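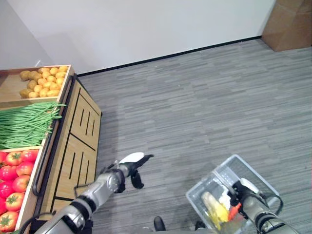 Progress report: gripper comparison for shop picking
Prepared by Gizella Vass for the Marulanda program office
Aug 21, 2024

Work since the last report

The comparison is on schedule except for the wrist camera work, explained further down. Both candidate grippers, the Nudum two-finger and the Husano, have been mounted and calibrated, and we have finished the produce portion of the test plan on the Nudum. The Husano has done potatoes only.

All runs use the produce stand and carpeted floor area agreed with you in March. One arm holds a shopping basket and the other picks from the bins. We kept this arrangement even though a fixed basket would be easier, as the store partners asked for a basket that travels with the robot.

Results so far

The plan calls for 500 picks per gripper. On the Nudum, potatoes gave the fewest failures. Green beans are the weak point. The fingers close on several at a time, and when the bundle is tangled the arm lifts more than it should and drops some on the way over. We lowered the closing speed, which helped with drops but did nothing for the tangles. Tomatoes came out undamaged once the force limit was reduced. At the factory setting we had 13 with visible marks, and these are recorded as failures.

The Husano opens wider and handles large potatoes with less adjustment of the wrist. Its finger tips are thicker, and I expect trouble in a full tomato bin. That will be tested next.

Basket holding

This part took longer than planned. The basket arm has to keep its grip while the robot base moves and while items land inside, and the basket tends to swing out of level as it fills. We tried two ways of holding it, by the rim and by the handle. The rim grip is firmer but puts part of the hand inside the basket, where it takes up room and can be hit by a dropped item. The handle grip leaves the opening clear but lets the basket turn.

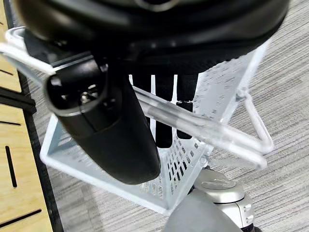 The wrist cameras are useful for checking the grip before a lift, but a good part of the view is taken up by the gripper itself. Close to the basket, the far wall also tends to blur. The Mondosov controller currently uses the head camera to find the basket and switches to the wrist camera for the last stretch. The switch adds a pause of 2 seconds, and in some runs the arm loses the handle during it. A software change to run both cameras together is written and has not been tested on the robot.

Problems and changes

One finger pad on the Nudum came loose and was reglued. Spare pads are on order. No other hardware was replaced.

I would like to move the bean runs on the Husano to the end of the schedule, after the camera change is in. This does not affect the final date.

Budget

Spending is within plan. I am requesting that 30 hours of bench time be moved from packaging tests to basket handling. Please confirm by reply if this is acceptable.

Next period

Tomatoes on the Husano, then the camera change, then beans. Failure logs for the Nudum runs will be sent separately once I have finished checking the labels.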